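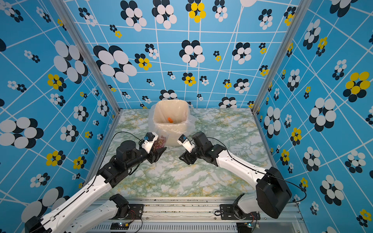 Blue flower wallpaper and the green-veined marble pattern

3 replies · 9 shares

Re: [prarnia-home] Paste for heavy paper

> We're papering the back hallway at Prarnia in April. The rolls are
> heavy and the walls were painted years ago with something glossy.
> Does the premixed paste hold, or should I get powder? Also, do I
> need to size first?

Size first, yes. Sand the gloss dull, wash it, let it dry overnight, then one coat of size. We skipped that at the Leka house and had seams lifting by the second winter.

I use Brustomus powder, mixed a bit thicker than the packet says. Premixed is fine for light paper. For a hallway that long, buy over 400 square feet of paper, all from one batch. Ours was batch 904 and the one odd roll we added later never matched.

Book each strip before you hang it. Start at the door you use least, so the mismatch ends up there.

Lela still had seam rollers last time I was in.

3 likes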